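Bench Rules for Hand-Held Gripper Work
Workshop tips, Kallio shop pages
Revised 05/12/2024

These rules cover tabletop sessions in which a person holds a two-finger gripper with a camera on it and moves ordinary household items. They apply at the Kallio benches and at the two tables in Arnby. Robot cells with powered arms have their own sheet and are not covered.

Table and backdrop

Use a table with a plain top and no cloth on it. Clear the front edge first, as that is where the hand and the tool come in.

Hang the backdrop before the items go out. Plain dark fabric over a frame is the standard choice. Creases are acceptable. Loose hems that reach the floor are not; clip them up or tuck them behind the table legs.

Lettering on the backdrop is allowed if it sits well above the tallest item and is fixed flat. Push pins are banned on all benches.

Keep the working area within 70 cm of the front edge. Anything farther back forces the operator to lean, and the wrist angle suffers.

Choosing and placing items

Mix stiff and soft items. A session made up only of boxes and books will not show up problems with pad grip or finger closing.

Books go flat, toward the back. Stacks may be uneven, but test each one with a light push before starting.

Open containers go to one side with the opening clear. Check that they are empty at the start unless the task sheet says otherwise.

Shoes go in as a pair, toes toward the operator. Leave a gap between them wide enough for one finger of the tool. If the first grasp is on the nearer shoe, open the fingers fully before lowering them on either side of it. 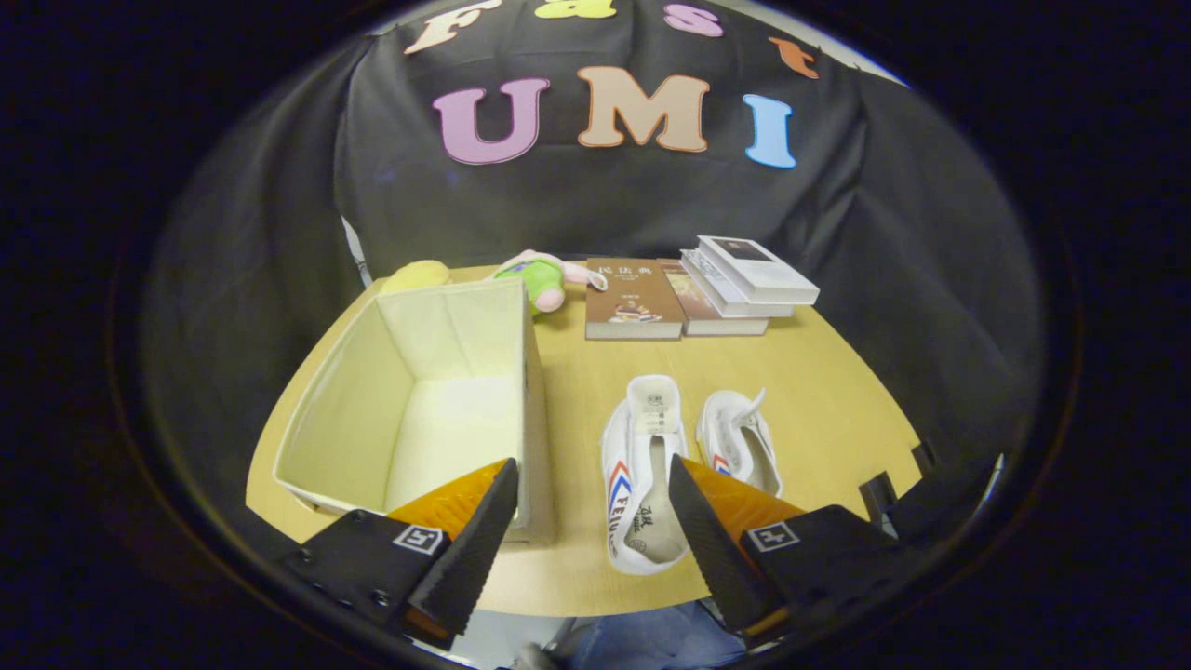 Before the first grasp

1. Check the finger pads. Replace a pad when the texture is worn smooth at the tip or when a corner lifts. Pads are in the Drarnness drawer unit, second row.

2. Check the markers. The square marker on each finger housing must be flat, clean and fully visible to the camera. Wipe with a dry cloth only – alcohol lifts the print on the older sheets. Never cover part of a marker with tape.

3. Check the screws on both finger housings. Hand-tight plus a quarter turn. Thread lock is not used on the fingers.

4. Open and close the tool fully three times. Both fingers should move together. If one lags, stop and tag the tool.

5. Look through the lens once for dust. Use the blower, then the lens cloth, in that order.

During the session

Stand or sit, but do not switch partway through a task. A change in height changes the approach angle and the run has to be repeated.

Move at the speed you would use to hand something to another person. Fast is fine between items. Slow down for the last few inches.

Grip shoes across the widest firm part. Canvas uppers fold easily, and a grasp high on the heel tends to bend the back of the shoe inward.

Grip soft toys by the body. Ears and limbs pull out of the pads and put a twist on the fingers.

Do not lift more than one book at a time. Tools of this type at Kallio are limited to 823 g, counting whatever is inside or stuck to the item.

Keep the free hand off the table. If an item falls, leave it, end the run and mark it as dropped. Dropped runs are kept.

Logging

Write the table number, tool number and start time on the session card. Use the item names from the Kusetti list, which had 179 entries after the July cleanup. Do not make up new names at the bench; put a question mark on the card and the list will be updated later.

Run numbers continue from the last card in the box. They do not restart for a new table. Arnby begins at 3,323 for the current series.

Putting away

Close the fingers to a light touch before storing the tool. Pads left pressed together take a set. Pads left wide open collect grit.

Store the tool lens up in its cradle, never on its side. Books go back on the shelf and soft toys in the lidded bin. Shoes are brushed over the sink, not over the bench.

Fold the backdrop along the existing lines – lint roller first if anything furry was in use.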